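Grasp detector again, all week basically. The planner is fine, I keep telling Rhun (Lougher, not Gittins) the planner is fine — it's the stuff feeding it. Bottle pose comes in maybe two frames late and by then the fingers are already commited to the old one.

So. Changed three things, should have changed one. Swapped the tracker for the new Druvel build, turned the depth smoothing way down, and moved the crop up so the black part at the bottom doesn't get fed to the network. Carys said the crop would do nothing. Crop did the most! Yellow bottle standing on a desk with a whole crowd of other bottles behind it, and the box stays on the right one now.

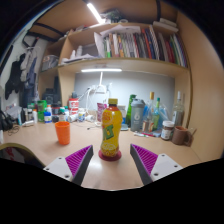
Still not happy with how Oravec stores timestamps. Width and pose get logged by separate threads and the merge script just takes the nearest one. Nearest is not good enough when you're closing. I wrote a small interpolator, 2 hours, most of that was units. Milliseconds in one file, seconds in the other. Why.

Reran the labeler on 300 clips after that. Close events line up much better, a few still early. Sioned wants to go to 1,000 before we touch the policy config and ok, fair, but training on the small set overnight costs us nothing so I started it anyway. Sorry Sioned.

Other thing — contact. The classifier keys on the magenta pads, and a yellow label right between them is a nice easy case. Clear bottles are where it falls over. Need a proper split in the eval, clear vs colored, instead of one number for everything. Also what happens with a cup lying on its side next to the target, becuase the cup detector only really knows upright cups. 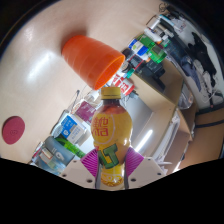 Paddale, November

Overnight run finished. Loss looks good, which I don't trust. Replayed the held-out clips in the viewer and the approach is smoother, less of that little hunting wiggle right before the close. Aparecida thinks the wiggle was the timestamps all along. Probably.

Todo: push the interpolator, fix the viewer so it stops eating memory past 2,000 frames, write the eval split, answer Rhun.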